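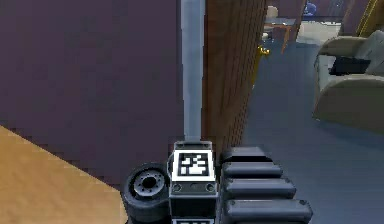
Rendering: arm and base housing with square marker

MISTACH PUBLIC LIBRARY
BOARD OF TRUSTEES
Minutes of the Regular Meeting, Jan 22, 2026

Presiding: Wendelin Ortner, President
Recording: Emil Lüthi, Secretary

1. Call to Order
The President called the meeting to order in the Skondberg Room. A quorum was present. The agenda was adopted as circulated.

2. Approval of Minutes
The minutes of the November meeting were approved with one correction: under Item 5, "east stairwell" should read "west stairwell."

3. Public Comment
A resident of Dizon Street asked that the book drop remain open on holidays. The President referred the matter to the Director for a written reply. There were no other speakers.

4. Director's Report
The Director reported that the local history collection has been moved to the second floor and that the index of parish registers is again available at the reference desk. The replacement of worn shelving in the children's area is to begin once the existing units have been cleared. Patrons may continue to request items from that area at the front desk during the work.

5. Roof Repair
The Board reviewed the proposal from Asteck for repair of the flat roof over the reading room. Mr. Lüthi asked whether the drains were included in the price. The Director confirmed that they were, but that interior plaster was not. The contractor has asked for a deposit of 40 percent, with the remainder due on completion.
MOTION to accept the proposal, subject to review of the contract by counsel. Moved, seconded and carried, with 2 members opposed.

6. Meeting Room Policy
The Board discussed the draft revision of the meeting room policy. The draft limits bookings to 3 hours and sets a cleaning deposit of $50 for groups serving food. Members asked that the wording on cancellations be made clearer. The item was tabled.

7. Interlibrary Loan
The agreement with the county was renewed without change. Carried unanimously.

8. Adjournment
There being no further business, the meeting was adjourned.

Respectfully submitted,
Emil Lüthi, Secretary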